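**Jistwood play kitchen table set**
Item 415 · Play and home corner · Ages three and up

A white-topped table with pretend cookware and food, sold to nurseries, playgroups and families. The top is smooth and wipes down with a damp cloth. Pieces can also be bought one at a time from the spares list.

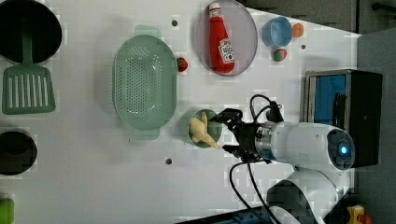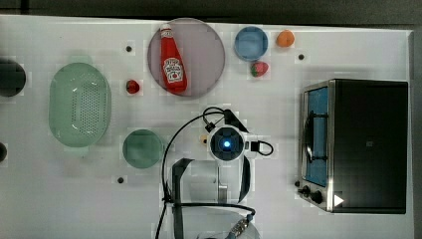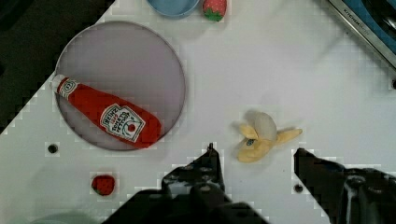 Ketchup on its plate, with the blue bowl or cup and the strawberries set out near it.

**Sizes and packing**

The table top is 104 cm along the long side. Standard legs give a height of 36 cm, and taller legs can be ordered separately. The table comes flat in one carton and the play pieces in a second. Allow roughly 30 minutes to put it together with the key supplied. Two people will find it easier to turn the table over.

**Care**

Wash plates, bowls and the colander in warm soapy water and dry them before they go back in the box. Soft food should be sponged clean and left to dry flat. Please don't tumble dry it. Check seams now and then and take out any piece that has started to split.

**Spares and orders**

Plates, bowls and soft food are normally in stock. Legs and fixings are made by Gisler and can take longer to arrive. For nursery accounts, write to Johanna Zaugg in the Purnell office with your account number and the item number. Returns go to Eleni Matić at the same address. Keep the cartons until you have checked that everything is there.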